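Search this site Go

What Is Plush Made Of?
October 2019
By Despina Todorova

A soft toy feels like an animal's coat, but most toy fur is a fabric. It is called plush, or pile fabric. Nearly all of it is made in a factory from polyester or acrylic, and both of these are kinds of plastic.

Pile fabric has two parts. The first is the backing, a flat knitted or woven cloth. You cannot usually see it unless you push the fur apart with your fingers. The second is the pile, which is made of all the fibres that stick up from the backing. Each fibre is held in the backing at one end and is free at the other.

The length of the pile changes how a toy looks. Pile 3 mm long feels like a towel or a peach skin. Pile of 10 mm begins to bend under its own weight. Longer pile is called shaggy, and its fibres lean together and form tufts.

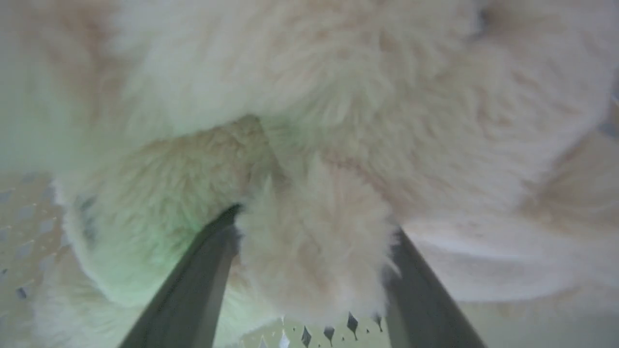

Shaggy fur seen from very close up. The fibres on the rounded part in the middle are shorter.

Pile also has a direction, called the nap. Stroke a toy one way and the fur lies flat. Stroke it the other way and the fur stands up and may look darker. A toy maker marks the nap with an arrow on the back of the cloth before cutting, so that the fur on every piece will point the right way.

Colour can be added in two ways. The fibres may be dyed before the cloth is made, or the finished pile may be sprayed or printed. White fur is often not pure white. Cream and tan fibres can be mixed in, and pale fur also picks up a tint from coloured things close by.

The pieces are sewn together inside out – this hides the seams – and turned the right way through a small gap. Stuffing goes in through the gap, which is then closed by hand. Fur caught in a seam is pulled free with a blunt needle or a brush.

Try it: find a soft toy and part the fur in 6 places. Measure the pile with a ruler each time and write down the results. Is it the same length on the paws as on the back?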